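We use cookies to remember your settings. Accept | Manage preferences

Pinwood Tabletop: putting small things on trays

Pinwood is a set of 200 short recordings of one everyday job, putting a small item on a tray or taking it off again. Everything was recorded in the Wercombe room over several sessions in March. The table, the trays and the baskets stayed the same from session to session, and the items changed.

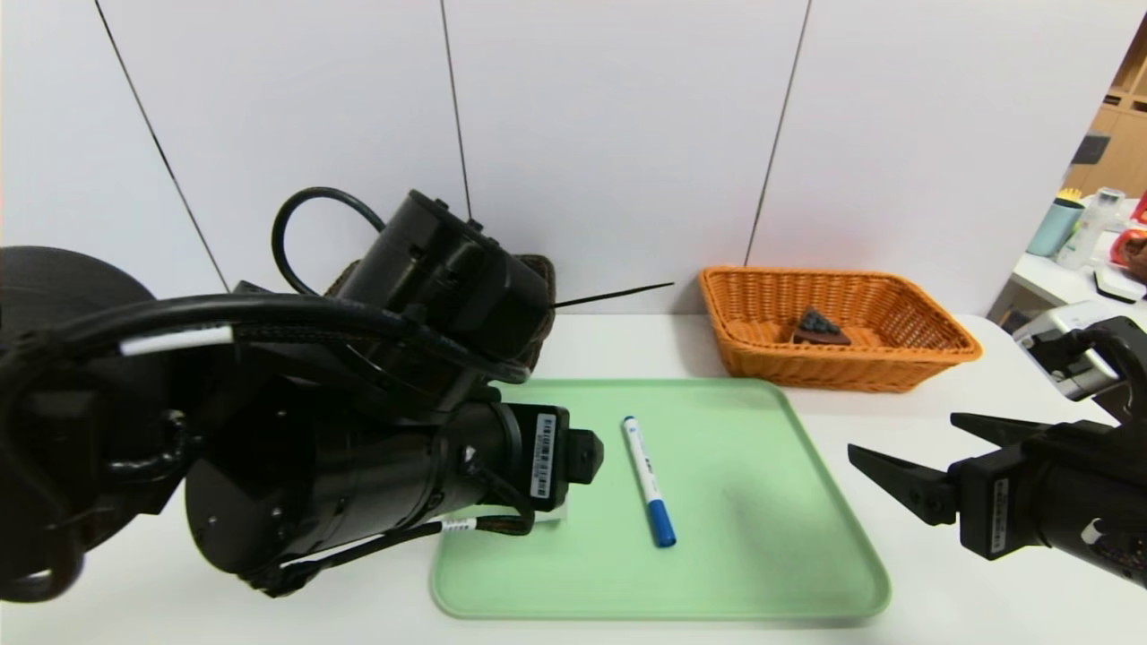

Marker on the green tray, baskets behind.

## Contents

- 8 item types, with 5 layouts for each
- 4 folders, one per session
- notes.txt, plain text, one line per recording

Item names are kept short: marker, card, basket. The names "tray" and "table" are never used for anything else. Where a label and notes.txt disagree, go by notes.txt.
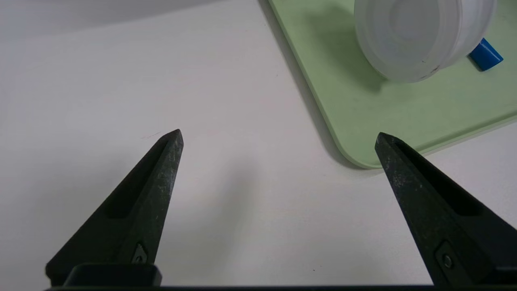 Layouts are named for where the tray sits on the table. The left and right names follow the main view, so a close view can look turned around. With the mint-green tray up in the right corner and mostly bare white tabletop below it, check the layout name in notes.txt before sorting by position. Small marks on the tabletop were left alone and are not labeled.

## Known gaps

Some 5 recordings in the Devis folder have no end time. The Żak folder uses older item names; "pen" there means marker. Both will be fixed in the next version.

Subscribe to our newsletter for release updates. Enter your email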